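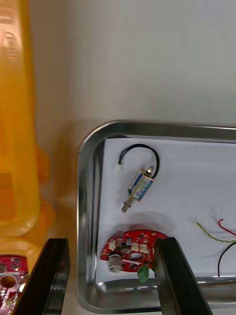 Filed under: Workbench, Small Repairs

OK quick one, I have to leave in half an hour and I want this written down before I forget where everything goes.

The door latch project is in pieces. Again. I've moved the lot into the steel tray with a sheet of paper in the bottom, which I should have done in March when I started. Up to now I was working straight on the desk, and the desk is dark brown and eats screws. White paper, you can see things! Also you can scribble on it, though I haven't yet.

So. The solenoid. It's the little push-pull kind, metal frame, threaded tip on the plunger, one black lead with a white plug on the end. I bought it from Negi, paid extra for the faster shipping, then left it in the envelope for five weeks. Typical. It's for the cabinet in the hallway, the one I inherited from my aunt in Stekesberg, whose lock has had no key in my lifetime. The plan is that you press a button hidden under the shelf and the latch pulls back. Do I need this? No. There are tablecloths in there.

The red board is the one I keep getting emails about after the last post. It's salvage. No, I don't have a schematic. It came out of a box of odds and ends at the Brondton swap meet, 23 in cash for the whole box and most of that was knobs. I like it for the three white sockets across the middle and the green screw terminal on the edge, so power can go in without me soldering anything. My soldering is fine. My soldering at night is not fine.

Things I know so far:

The solenoid plug looked like a match for the sockets and it isn't. Close, but it wants forcing and I'm not forcing it. Either I cut the plug off and crimp a new one or I make a short adapter lead. Leaning adapter. Cutting the plug feels rude when the thing is brand new.

The twisted yellow-green wire is for the button. Red and black are power. I'm writing that here becuase last time I used whatever was on the spool and ended up with two blacks and a bad afternoon.

Still no idea what to do about mounting the board. It's such an odd shape, with that oval hole in the middle, and none of my little project boxes come near fitting. Þórey Bach suggested standoffs and a scrap of cutting board, and she did send a sketch, which is now under something. If I go that way it can screw to the back panel behind the tablecloths and nobody has to look at it.

Power is the other thing. I had a supply from an old Kesau desk lamp and was all ready to use that, then read the label properly and it's the wrong voltage by a lot. Back in the drawer. I have a better one somewhere, probably in the box marked CAMPING.

Someone asked for the parts list. It's short: solenoid, board, button (not here yet), wire, adapter lead I haven't made, supply I can't find. Total so far is 104, and yes that's silly for a cabinet latch, a locksmith would of been cheaper and I'd have a key.

One tip from this week, for what it's worth – don't test a solenoid by holding the power on while you go answer the door. Short taps. They warm up and mine isn't rated to be held for long, it says so on the page I skimmed. I'm going to try it 100 times in a row with short taps once it's wired, see if the plunger sticks. If it does I'll look at the spring.

Next up is crimping, and a bracket for the solenoid so the plunger lines up with the old strike plate. I've measured that gap three times and got three numbers. Will take the door off and do it flat.

Tray is going on top of the bookshelf until then, with a tea towel over it so it doesnt collect dust. Comments are open, if you know those white connectors by sight please tell me the name. Right, bus.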